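I have been putting off writing about the collecting work because every time I start, it comes out either as a sales pitch or as a complaint. This will lean toward the complaint.

The setup at Virkero is simple enough to explain to my parents. You walk around with a gripper on a handle, you do a task with it, and a small camera on the tool records what the fingers were pointed at. Later somebody trains a model on all of it, and the model is supposed to drive a real arm. You don't need a robot for the recording part. That's the big selling point, and I'll admit it's a good one. Robots are expensive and break, and I have personally lost two weeks of my life to one wrist joint.

My trouble is with what happens to people's judgment once collecting gets cheap. When I was recording with a real arm, an episode took forever, so we argued about every one. Which cup? From which side? What is this one teaching that the last one didn't? Now the answer to any question is "get more." The model drops things near the table edge? Get more. The model freezes when the lights are off? Get more. Florian Deschamps put a target of 4000 episodes on the whiteboard in April and I asked him where the number came from. He said it was a nice number. He wasn't joking, and I don't think he was wrong to say it, since any other number would have had the same source.

So I went along for a stretch of it, partly to be fair and partly because Remo Grabner told me I wasn't allowed to keep grumbling unless I did my share. I did 115 episodes in one long push, most of them before lunch. My forearm hurt. I had opinions about the trigger that I will save for another post.

The first thing I learned is that I am a terrible example. I don't mean clumsy. I mean that by the thirtieth go I had a little routine, and I was doing the same approach at the same speed with the same tilt of the wrist, because that's what hands do when you make them repeat something. Fionnuala Heffernan watched me over lunch and said I looked like a man stamping passports. A model trained on that stretch would know one thing very well, namely how I pick up an object when I'm bored.

The second thing is how much of the footage isn't the task. Everybody thinks of the clean middle part, fingers going toward a thing. But the recorder runs from the button press, and between attempts people turn around, talk, lower the tool, raise the tool, check whether it's on. Go through the raw files with the viewer at double speed and you'll see a lot of ceiling. 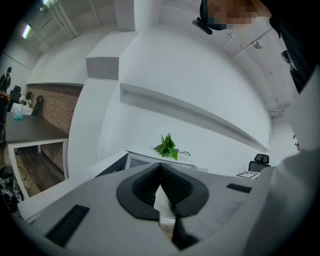

Fingers up, lights, pipes, and a face blurred out. No task in sight.

I like that one because it's so ordinary. The gripper is fine, the marker card is lying there on its low surface, the plant on the counter is doing well. And if you cut episodes by button press alone, stretches like it go straight into the training set labeled as a demonstration of something. I asked how many of them we trim. The answer was that there is a script. I asked who had checked the script. There was a pause on the call, and then Rónán Tully said he'd had a look at it "a while back."

To his credit he looked again that evening. The script throws out anything where the tool barely moves, which sounds sensible until you think about it for a minute. Waving the thing at the ceiling while you chat counts as plenty of movement. Holding very still while you line up the fingers with a tight slot counts as nothing, and that is the one part of the task I'd want the model to see! We had been keeping the waving and cutting into the careful bits. For how long, I don't know. The log doesn't say which version ran on which batch.

We ended up going through a sample by hand, Remo and me, 30 episodes, with a spreadsheet and a lot of coffee. I found 7 I would throw out completely. Remo would throw out fewer, and we only agreed on some of them. That bothered me more than the script did. We were sitting at the same screen, we both know what the task is, and we couldn't agree on what a good example of it looks like. One where the object slips and gets regripped: I say keep it, since recovering is a skill. He says the model will learn to drop things first. I have read people arguing both sides of this with great confidence and I have yet to see a result that would settle it for our setup.

The usual reply, and I got it from Ruairí Ó Riain when I sent him a draft of this, is that scale washes it out. Bad episodes are a small slice, the model averages over them, move on. Maybe. He worked on the Pridham project, where they had far more data than we do and it went well by his account. But noise only averages out if it's random, and ours isn't. Everybody lowers the tool the same way at the end. Everybody on our team is close to the same height and mostly right-handed. If all the junk leans in one direction, then more of it just means leaning harder.

I also don't love that every room we record in is one of ours. White counters, desks, office chairs, decent lighting. The Doherty people want this running in their kitchens, and I've seen a photo of one of their kitchens. It did not look like our office.

What I've asked for, and half gotten:

A note at the start of each session saying who is holding the tool and what they were told to do.

A second button, so "I'm done" and "stop recording" are different things. (Florian says the firmware can do it. Florian says that about everything.)

Ten minutes at the end of the day where the person who recorded watches some of their own footage. It's embarrassing and it works on me, at least. I was slower and less samey the next time.

The whiteboard still says 4000. Someone has added a question mark after it in green, and it wasn't me, though I've been blamed. We're due to take the tool over to Teltitz next, where the rooms are different, and I'll report back if the trigger doesn't finish off my arm before then.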